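Part-time assistant wanted for our sewing and mending courses (Traltus)

The position starts in September and is first limited to one course season.

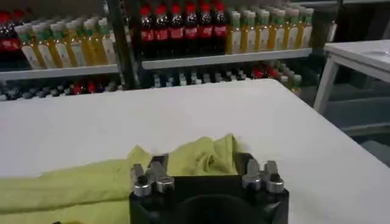

Do I need a diploma in tailoring to apply?

A diploma is welcome, but we do not ask for it. You should be able to thread and adjust a household sewing machine, change a zipper, sew a blind hem by hand and explain these things slowly to adults who have never done them.

Traltus is a course house for textile work. We have 252 people registered for the coming season, most of them beginners. The lessons are given by our three teachers, and the assistant supports them during the evening courses and in the preparation.

Your tasks

Prepare the materials for each lesson according to the list of the teacher
Help participants at their places when a seam goes wrong
Clean and oil the machines, and note down every repair in the machine book
Keep our stock of donated fabric in order (sorted by fiber, then by weight)
Answer simple questions by telephone between 4 p.m. and 6 p.m.

What we expect

You speak English well enough to teach in small groups. A second language is useful, especially Polish or Turkish. You can lift a machine of normal weight onto a table. Experience with knit fabrics would make us very happy, as our course "Wena" deals only with T-shirts and underwear and is always full.

What we offer

The work is 80 hours per month, paid monthly, also in the two weeks when the house is closed in winter. You may attend one course per season free of charge and use the cutting room for your own projects on free mornings.

How to apply

Please send us one page about yourself and two photographs of something you have sewn or repaired. It can be a simple piece. We read the applications until the end of July and invite suitable persons for a trial evening, for which we pay.

Contact: Sieglinde Reuter, course office, room 107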